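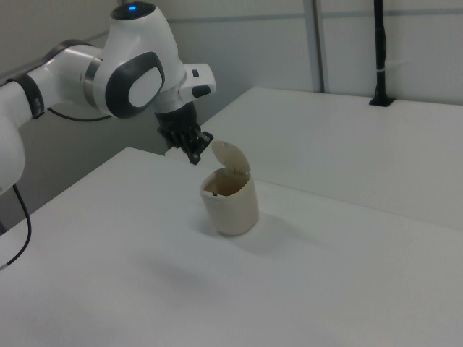 An arm running Dirnero, with the gripper beside the raised lid of a small bin

Dirnero is a task controller for robot arms. It sits between a motion planner and the arm's own controller, and it handles jobs in which an object changes shape or state while the robot is working on it, such as a bin with a hinged lid, a drawer, or a box with flaps. It was written at Uritix, a software firm in Maldonado, and is mostly used in laboratories and in small test cells. The program is written in C++, with a Python interface for writing tasks.

Dirnero does not plan paths itself. It decides which motion should be asked for next, checks whether the conditions for that motion hold, and hands the request to a planner. Any planner that accepts a start state, a goal region and a list of obstacles can be connected to it.

Background

Early work on the program began as a set of scripts for opening and closing containers on a tabletop. The scripts treated each container as a fixed solid. Once a lid had been raised, the planner still believed it was closed, and would either route the gripper through the lid or refuse to enter the space above the opening. The usual remedy was to swap one model for another by hand at a set point in the script. This worked when every step succeeded and gave poor results when one did not.

The scripts were replaced by a single program in which each object carries its own state. The name Dirnero was first used for this version. Brillberg, a test suite kept by the same firm, was split off later so that it could be run without an arm attached.

Object model

An object in Dirnero is described by a part tree. The root is usually the body of the object, and the branches are its moving parts. A lidded bin has a body, a hinge and a lid. Each part has a collision shape, and each joint has a range and a current estimate with an uncertainty attached.

When the estimate for a joint changes, the collision shapes are moved and the planner is told. If the uncertainty on a joint is large, the part is given a swept shape covering every position it might be in. A lid whose angle is unknown is therefore treated as a solid wedge until it has been observed. Users new to the program sometimes take this for a fault, as the arm will stay well clear of a bin that looks plainly open to a person standing next to it.

Parts may also be marked as containers. The inside of a container is a separate region with its own rules, including a lower speed limit and a limit on how far the wrist may tilt.

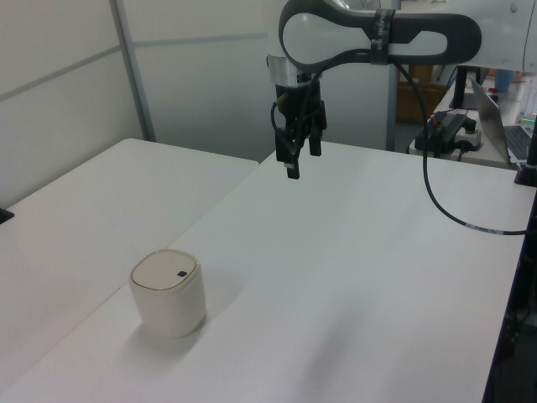
Gripper above the worktable, with the closed container standing to one side

Task files

A task is written as a list of steps. Each step has a precondition, a motion request, and a postcondition. Preconditions and postconditions are short statements about the part tree, such as "lid open" or "gripper inside container." Steps do not name each other. At every cycle the controller looks for the step furthest along the list whose precondition is true, and runs that one.

The effect is that a task can start in the middle. If a bin is already open when the program starts, the opening step is skipped. If the lid falls shut during a reach, the controller drops back to opening it. Both cases use the same file.

Step selection runs at 60 cycles per second. Motion commands are sent to the arm by a separate process on its own clock, so a slow decision does not make the arm stutter. If no step qualifies, the arm is brought to a stop and holds its position – the program never repeats the last command by default.

Version 3 added guarded moves, in which the arm travels in one direction until a force or distance limit is met. Before this, contact had to be handled by the arm's own controller, and the result was reported back only as success or failure. Guarded moves return the pose at which the limit was met, and this pose can be used to correct the estimate of the object. Touching a lid from above, for example, fixes its height.

Perception

Dirnero takes object poses from outside programs and does not include a detector. It does include a filter that joins these poses over time and a check that compares the expected outline of an object with the camera image. The outline check is the part of the program that needs the most adjustment on a new site. It looks for edges, and a cream container on a white tabletop has little contrast along its sides.

Soft shadows cause a second problem. A shadow next to an object can have a stronger edge than the object does, and an early form of the check would stretch the body to include it. The present form compares color as well as brightness, and ignores an outline that would require a part to be larger than its model.

Poses are also discarded when the arm is between the camera and the object. The program draws the arm into the camera view using its joint angles and masks out the area it covers. Cables are not part of the arm model and have to be added by hand as loose shapes, or left out. 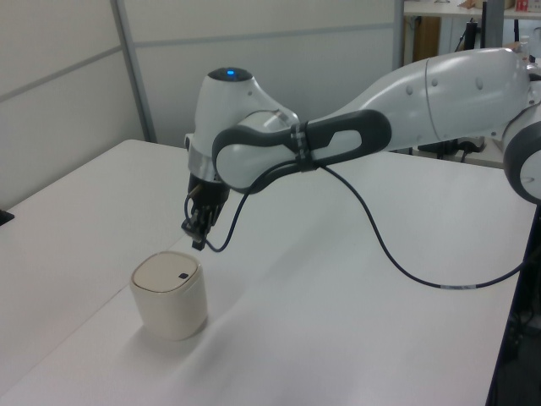 Approach poses in Dirnero are stored relative to a part of the object and not to the table. Each is a short column of space above or beside the part, through which the gripper must pass before contact is allowed. For a closed container the column is normally set over the lid, and its lower end is the point at which a guarded move may begin. With the fingers pointing straight down and a small gap left between the tips and the lid, the arm is near the end of such a column, and a sideways error can still be corrected without touching anything. The width of the column depends on the uncertainty of the pose: a poorly known object gets a narrow one, and the controller waits for better data if the column closes altogether.

Round containers have no natural front. A mark on the lid can be used to set the heading, and the task author may name one as a reference feature. If the feature is hidden, the last known heading is kept and its uncertainty grows with time. Objects without a reference feature are given a free heading, and any grasp that depends on the hinge side is disabled.

Reaching into containers

Entering an open container is handled as a special case. The region inside is small compared with the gripper, and a planner that samples at random may take a long time to find a way in. Dirnero supplies the planner with a set of entry lines, which run through the opening and end at a set depth. The planner only needs to reach the top of one of these lines. Movement along the line is done with a guarded move.

The gripper may be entered with both fingers or with one. In a one-finger entry, one finger goes down inside the rim and the other stays outside, so that closing the gripper takes hold of the wall. This is used for moving the container itself. The wall must be marked as graspable in the part tree and given a thickness. A raised lid limits the choice of lines, as the gripper body is wider than the fingers and can strike the lid at the back while the tips are still clear.

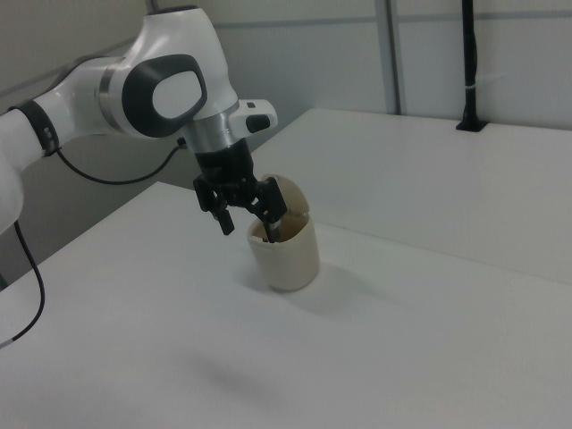
A user on the Dirnero mailing list wrote that entry lines had solved the planning delay but made recovery harder, because a gripper stopped halfway down a line has only one safe way out and the controller did not always choose it. The writer asked for the exit to be stored together with the entry. The present release does so. After a stop inside a container, the first motion offered is the reverse of the line already traveled, at the lower speed limit, and no other step can be selected until the gripper is clear of the rim.

Testing

Brillberg contains 339 recorded task runs. Each is a log of joint angles, object poses and force readings, without the decisions that were made at the time. A new build of Dirnero is fed the logs and its choices are compared with a reference list. Of the runs, 119 include a fault put in on purpose, such as a dropped pose, a lid moved by hand, or a force reading that stays at zero.

Replay has limits. Once the new build makes a choice that differs from the recorded one, the rest of the log no longer matches what the arm would have done, and the run is ended at that point. The difference is flagged for a person to review. For this reason a build that passes in replay is also run on an arm before release, using the bin task supplied with the program.

Limitations

Dirnero assumes that objects are made of rigid parts. Bags, cloth and loose cable are outside its object model. It controls one arm at a time, and two arms sharing a table must be separated by a fixed wall in the planner.

The part tree has to be written by hand. Uritix supplies a small editor for the purpose, in which joints are placed on a scanned or drawn shape, but hinge positions still have to be measured. An error in the hinge position shows up as a growing force on the gripper as the lid is raised, and the default settings stop the move when this happens. The limit is set in the task file under the name of the joint.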